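3. Le passage de la vapeur à l'assiette : un petit geste et ce qu'il suppose

3.1. Pourquoi s'attarder sur les petits pains

Il nous faut avouer d'emblée une certaine tendresse pour l'objet de cette section. Lorsque nous avons commencé, Kolbrún Ingvarsson et moi-même, à dresser l'inventaire des gestes domestiques qui accompagnent la cuisson à la vapeur, nous pensions consacrer l'essentiel de notre attention au pétrissage, à la levée, au façonnage, bref à tout ce que les livres de cuisine décrivent avec abondance et que les familles transmettent volontiers à voix haute. Le service, lui, nous semblait aller de soi : on ouvre, on prend, on pose. Les entretiens menés à Vamville à partir de septembre nous ont fait changer d'avis, et assez vite. Nos interlocutrices et nos interlocuteurs parlaient longuement, et avec beaucoup de précision, de ce moment où le pain quitte le panier perforé pour rejoindre l'assiette, un moment que presque aucune recette ne prend la peine de raconter.

Le corpus complet réunit 2,409 notations de gestes, relevées dans 60 foyers et reportées ensuite sur les fiches Gebru, dont la structure a été présentée à la section précédente. Sur cet ensemble, nous avons retenu pour la présente analyse les séquences qui commencent au retrait du couvercle et s'achèvent lorsque le dernier pain est posé. C'est un découpage un peu arbitraire, nous en convenons bien volontiers -- une personne nous a fait remarquer que, chez elle, le service commence quand on appelle les enfants -- mais il a le mérite de rester le même d'un foyer à l'autre, et il correspond d'assez près à ce que Tsehay Habte appelle, dans ses propres carnets, « le petit voyage ».

3.2. Le poste de service

La disposition la plus simple, et celle qui revient le plus souvent dans nos notes, tient en très peu de chose : une table dégagée, le cuit-vapeur d'un côté, l'assiette de l'autre, et entre les deux une distance assez courte pour que le bras n'ait pas à se tendre. C'est cette disposition que nous avons reprise pour la séance illustrée par la figure 4, avec une table blanche rectangulaire, une marmite en inox à large ouverture et une assiette ronde, blanche elle aussi. Yabsira Araya tenait beaucoup à l'assiette ronde et nous ne l'avons pas contrariée; elle faisait valoir que les pains y trouvent leur place tout seuls, alors qu'un plat long oblige à décider d'un ordre avant même d'avoir commencé. 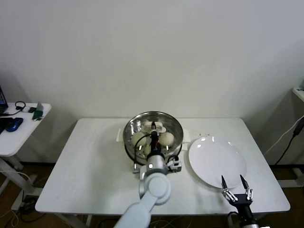 Figure 4. Petits pains sur le plateau perforé du cuit-vapeur, l'assiette de service à côté.

La proximité des deux récipients n'est pas une affaire de confort seulement. Un pain cuit à la vapeur est un objet délicat dans les premiers instants : sa peau est fine, elle marque sous le doigt, et le moindre détour au-dessus de la table augmente le risque de le serrer trop fort. Dans les foyers où l'assiette attendait sur un autre meuble, les gens se servaient presque toujours d'un ustensile intermédiaire, une spatule large, une écumoire, parfois une soucoupe glissée sous le pain. Là où l'assiette se trouvait juste à côté, ils prenaient plus volontiers les pains un par un, avec des baguettes ou du bout des doigts, en soufflant un peu dessus et en riant de se brûler. Kavinda Wanigasekara, à qui nous devons une bonne part des relevés du matin, a noté en marge d'une de ses fiches que « plus l'assiette est loin, plus on se méfie du pain ». Nous n'aurions pas su le dire mieux, et la formule est restée entre nous.

On remarquera que le choix de la hauteur joue aussi son rôle. Une marmite posée sur sa base place le bord à un niveau nettement supérieur à celui de l'assiette, de sorte que le geste comporte toujours une montée, puis une descente. Les personnes de petite taille compensent en rapprochant la marmite du bord de la table, ce qui les amène à travailler au-dessus de la vapeur; les plus grandes la repoussent vers le fond et se penchent. Dwynwen Hughes a proposé de distinguer ces deux attitudes par la position du coude plutôt que par celle du buste, et c'est la convention que nous suivons ici, même si elle nous a valu quelques discussions animées à l'heure du thé.

3.3. Le plateau perforé et la place de chaque pain

Vient ensuite la question de l'arrangement, à laquelle nous ne nous attendions guère et qui a pourtant occupé plusieurs entretiens entiers. Les pains gonflent en cuisant, tout le monde le sait, et tout le monde a son idée sur l'espace qu'il convient de leur laisser. Certaines personnes les disposent en couronne, d'autres en triangle, d'autres encore à l'œil, en comptant sur l'habitude. Un plateau peu garni facilite beaucoup le retrait : on peut approcher un pain par le côté sans toucher à son voisin, et la prise se fait à mi-hauteur, là où la pâte résiste le mieux. Sur un plateau trop rempli, on est contraint de saisir par le dessus, et c'est alors que les peaux se déchirent.

L'ordre du retrait suit en général une logique de dégagement. On commence par le pain qui gêne, non par le plus beau, et l'on se crée ainsi de la place pour les suivants. Il y a bien sûr des exceptions charmantes -- le premier pain mis de côté pour une grand-mère, celui que l'on ouvre en deux pour vérifier la cuisson et que l'on mange debout -- et nous les avons conservées dans le corpus sous une rubrique à part, parce qu'elles nous semblaient trop précieuses pour être rangées parmi les erreurs.

Reste le support placé sous la pâte. Papier, linge, feuille de chou, ou rien du tout qu'un peu d'huile passée au pinceau : les usages varient d'une cuisine à l'autre, et parfois d'une génération à l'autre dans la même cuisine. Le papier se décolle bien quand on attend un peu et très mal quand on se presse. Le linge, lui, demande à être mouillé puis essoré, faute de quoi il accroche. Plusieurs personnes nous ont décrit le même petit tour de main, qui consiste à soulever un coin du support avant de toucher au pain, pour sentir s'il vient. Nous avions d'abord noté ce geste comme une hésitation. À la relecture, Tsehay Habte nous a convaincus d'y voir une véritable étape, avec sa fonction propre, et nous avons repris les fiches concernées une à une. L'opération fut longue, mais nous ne regrettons pas d'y avoir passé nos soirées.

3.4. Le couvercle et les poignées

Il serait injuste de parler du pain sans dire un mot de ce qui le recouvre. Le couvercle d'un cuit-vapeur est un objet encombrant, mouillé en dessous, brûlant sur son pourtour, et qu'il faut bien poser quelque part. Nous avons relevé 11 emplacements différents pour cet unique objet, du rebord de l'évier au dessus du réfrigérateur, en passant par le tabouret voisin recouvert d'un torchon. La manière de le retirer, en revanche, est d'une remarquable constance : on l'incline d'abord vers soi, ou vers l'arrière, selon l'école, afin que l'eau condensée s'écoule le long du bord et ne retombe pas sur la pâte. Une goutte suffit à tacher un pain, et ces taches-là contrarient beaucoup les cuisiniers soigneux.

Les poignées méritent la même attention. Sur les appareils où l'étage supérieur et le corps ont chacun la leur, il arrive que les deux prises se retrouvent l'une au-dessus de l'autre, du même côté, et la main doit choisir. Le choix paraît évident quand on regarde l'appareil à froid, depuis sa chaise. Il l'est moins quand la vapeur monte, que les lunettes se couvrent de buée et que quelqu'un, derrière, demande si c'est prêt. Merkulora, le petit carnet de terrain que nous avons fait circuler parmi les participants, contient plusieurs récits de couvercles soulevés par la mauvaise prise, tous racontés avec bonne humeur, et dont aucun ne fait état d'un accident sérieux.

Pour la suite de l'analyse, nous appelons « prise haute » celle qui se rattache à la zone du couvercle et « prise basse » celle qui appartient au corps de la marmite. La figure 5 montre les deux poignées blanches d'un même côté, la première à la hauteur de la partie métallique, la seconde en dessous, sur le corps blanc. Cette terminologie remplace celle de notre rapport préliminaire, où nous parlions un peu confusément d'anse et d'oreille, au grand désespoir de Dwynwen Hughes qui devait traduire l'une et l'autre.

Figure 5. Prise haute et prise basse du cuit-vapeur, vues de côté.
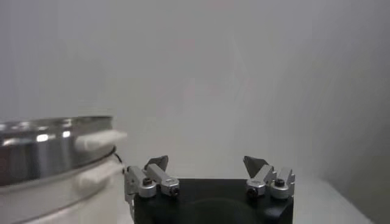
3.5. Remarques sur la notation

Chaque séquence a été notée par deux personnes travaillant séparément, puis confrontée à l'occasion d'une relecture commune. Les désaccords portaient surtout sur la fin du geste : faut-il considérer que le pain est servi lorsqu'il touche l'assiette, ou lorsque la main le quitte ? Nous avons retenu la seconde solution, car bon nombre de personnes gardent les doigts sur le pain après l'avoir posé, le font tourner un peu, le rapprochent d'un autre, et ne le lâchent qu'une fois satisfaites de l'ensemble. Ce réajustement final est noté R dans le tableau 3, et il faut le lire comme une partie du service.

Quant aux séquences interrompues par une conversation, un appel ou l'arrivée d'un voisin, elles ont été conservées telles quelles, avec la durée de l'interruption en regard. Le lecteur les retrouvera en annexe, dans l'ordre où les foyers nous ont reçus.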